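Conservation workshop notebook
Entry: July 3, 2020
Job: Bristwood Branch standard and associated papers
Written up by: H. Woldemariam

Carried on from the previous entry. The standard has had its full period flat under weights and the cockling along the hoist side has come down, though there is still a ridge about a hand's width in from the pole sleeve. I have decided to leave the ridge alone. It follows the line of an old seam repair done in a heavier thread than the ground fabric, and more humidity would only move the tension somewhere else.

Fringe: bullion, tarnished, secure on three sides. The fly side has a loose run near the lower corner. Tacked down with fine polyester thread, stitches through existing holes only. The tarnish stays. The branch asked whether it could be brightened before the annual trip to the memorial at Ultbridge, and I have written back to say that metal thread of this age loses material every time it is cleaned and that the standard should not travel in any case. They have a modern copy for parading. The original is to go into its case and stay there.

Painted scroll: two of the battle honors are flaking. Tested the consolidant on a spot at the end of the lower scroll, left it overnight, no darkening and no tide line under raking light. Went ahead on the rest in small passes with the 000 brush. Let each pass dry fully before the next one. Where flakes had already detached I have kept them in a labeled glassine packet with the job sheet. No inpainting.

Relative humidity in the back room held at 50 percent through the treatment. The logger was reading high against the dial hygrometer by a couple of points, so it needs checking against the salt jars before anyone relies on it for the loan paperwork.
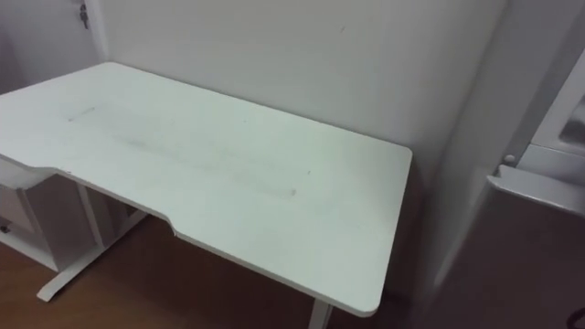 Papers next. The box that came in with the standard holds the nominal roll, a run of letters home, and the typed account by Corporal Ofori. The roll lists 101 men who left with the company. It is in two hands, the second starting partway down the third sheet in a blue-black ink that has haloed slightly. Iron gall is likely, but I have not tested it. No aqueous treatment on those sheets until the strips have been done.

The letters are in better shape than the box suggested. There are 30 of them, all pencil, all on the same thin ruled paper. Rusted pins removed from the first batch by sliding a piece of polyester film under each side and easing the pin out from the back. Two had corroded through and left a stain and a small loss. The losses are stable and I am not filling them. Surface cleaned the blank margins only, with a soft brush. Smoke sponge was too much for the pencil, even used lightly, and I stopped after one trial on the back of an envelope.

The Ofori account is the one the branch cares about most. It runs to 7 sheets, carbon copy, undated, with corrections in ink. He describes the landing, the move inland, and the night at the farm the men called Juda. I can't find Juda on the period map sheet. It may be a nickname or a radio name, and the spelling changes once to Judah on the fourth sheet. Transcribe as written and put the variant in a note. Do not correct it in the catalog.

The carbon is smudging wherever it has been handled at the lower right corner. Individual polyester sleeves won't do for this because of static lift, so it is going into four-flap folders of unbuffered paper, one sheet per folder, and then a drop-front box. Scans should be made before boxing, face up on the copy stand, no glass.

Materials used so far: blotter, nonwoven polyester, two sheets of the heavy silicone release paper, fine polyester thread, one vial of the consolidant. We are down to the last full roll of acid-free tissue. I need enough for the padded rolls inside the standard's case, and the case is wider than the branch's measurement by 30 mm, so the base board has to be recut before lining.

Open points:

Spot test the ink on the third sheet of the roll. Bathophenanthroline strips are in the fridge door.

Ask the branch if they hold anything else with the Ofori name on it, in particular a pay book. His service number on the account has a digit typed over and I would like a second source for it.

Check the logger.

Case lighting. They intend to hang the case in the hall opposite the main window. I have recommended the inner corridor wall and a fabric cover on days the hall is closed. No reply yet.

Padded rolls to be covered in washed cotton, seams away from the painted side.

Label text for the case to be agreed with the branch before the board is lined. Their draft gives the standard as carried at the landing. The maker's tape on the sleeve is a postwar one, so the wording has to change.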